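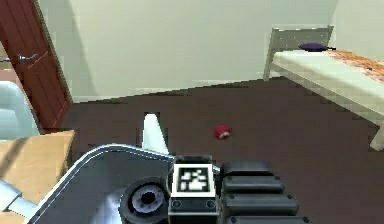 Teaching in the bedroom before the robot has one

The red ball never gets heavier, and the floor never gets dusty. For operators at Tullix, that is the attraction of practicing in simulation. They sit at a desk with a hand controller, watch the view from the robot's body, and steer toward a ball lying on a dark floor between the machine and a bed. Every motion command is stored alongside the picture the operator had when giving it.

The company calls the project Karam. Its library holds 1,487 recorded demonstrations, all made by remote control. Tullix began in October with hand guiding, in which a person takes hold of a real arm and moves it through the task. Joint positions recorded that way were accurate, but the teacher's hands and sleeves appeared in many of the images. A policy trained on them learned to expect hands.

Remote control removes the hands and adds other problems. Depth is hard to judge on a flat screen. Operators tend to stop short of the ball, correct twice, then close the gripper late. Those hesitations go into the data with everything else. Tullix trims pauses longer than 2 seconds and keeps the corrections, on the theory that a robot which has seen small errors repaired can repair its own.

The rendering is plain. Floor texture is coarse, and the walls carry little more than a soft shadow near the door. Wulurel, the software firm that supplies the rooms, says it puts its computing time into contact physics. A ball is an awkward test of that. Touch it off center and it rolls, sometimes under the bed, and the attempt has to be restarted.

New operators record 80 attempts before any of their work is admitted to the training set. The early ones are kept in a separate folder, where they are used to test the filter that rejects bad demonstrations.

Transfer to hardware takes place in Stelldale, in a furnished apartment laid out to match several of the simulated rooms. The learned policy gets 600 trials there for each task, with the ball placed by a printed list of positions. Glossy surfaces remain a weak point, as highlights move with the camera and the policy can mistake them for an edge. The next batch of demonstrations will vary the lamp position and the finish of the ball.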